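How to complain about a podcast or radio programme

Last updated: Sunday, May 7, 2023

This page sets out the steps for making a complaint about something said on a podcast, an online show or a broadcast radio programme. It covers complaints about accuracy, fairness and offence. It does not cover libel, for which you need a solicitor.

Before you start

Check who published the programme. The name on the artwork is often the presenter or the show, and the publisher may be a different company. Look at the foot of the show's website or at the copyright line in the podcast app. In this guide the publisher is called Zulla and the show is called The Nautiyal Hour.

Check also whether the programme was broadcast on a licensed station or only put online. A licensed broadcaster has to follow a code, and a complaint can go to the regulator. A programme that exists only as a podcast is usually outside that code. If an interview went out in both forms, treat the two as separate, as the online version is often longer and the passage you object to may appear in only one of them.

Step 1: Find the passage

Listen to the whole item, then go back to the part you want to complain about. Write down:

- the title of the episode
- the date it was released or broadcast
- the time at which the passage starts and ends
- the exact words used

Times in podcast apps can shift when adverts are inserted. Note the sentence that comes before the passage as well, so that the publisher can find it in its own copy.

Do not work from a newspaper report or a clip on social media. A famous guest's remark is often quoted without the question that led to it, and a complaint based on the short version will normally be turned down on that point alone.

Step 2: Decide what kind of complaint it is

Accuracy: a statement of fact was wrong. You will need a source that shows the correct position.

Fairness: a person taking part, or a person discussed, was treated unfairly. Most publishers accept this kind of complaint only from the person affected or from someone with their written permission.

Offence: the material went beyond what listeners would expect, given the show, the hour and any warning. An opinion you disagree with does not come under this heading. A guest is allowed to hold a low view of a country, its laws or its customs and to say so on air.

If more than one kind applies, use a separate heading for each.

Step 3: Write the complaint

Keep it under 2000 characters. Many online forms, including the one supplied by Enitlow and used by several smaller publishers, cut the text at that point without a warning. Write it in a separate document first and paste it in.

Put the details from Step 1 at the top. State the complaint next, followed by what you would like done: a correction, an edit to the episode, or a reply. Leave out remarks about the guest's family, income or earlier interviews unless they bear on the passage.

Step 4: Send it and keep a copy

Send the complaint to the publisher, not to the presenter's social media account. Save the confirmation page or email. If no confirmation has come after 48 hours, send it again with the words "second copy" in the subject line.

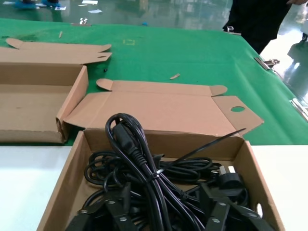
Black power cables in an open cardboard box.

Keep your notes and all replies in one folder until the matter is closed.

Step 5: Take it further

If the reply does not deal with your points, write back once and say which were missed. Most publishers have 2 stages, the first handled by the programme team and the second by an editor who did not work on it. Zulla, for example, accepts second-stage requests by email only.

After the second stage, a complaint about a licensed broadcast can go to the regulator. For a show that is only online, check whether the publisher belongs to a voluntary scheme such as the one run by Plalivov. Membership is normally stated on the complaints page. Attach the final reply and your original complaint, and do not add new points at this stage.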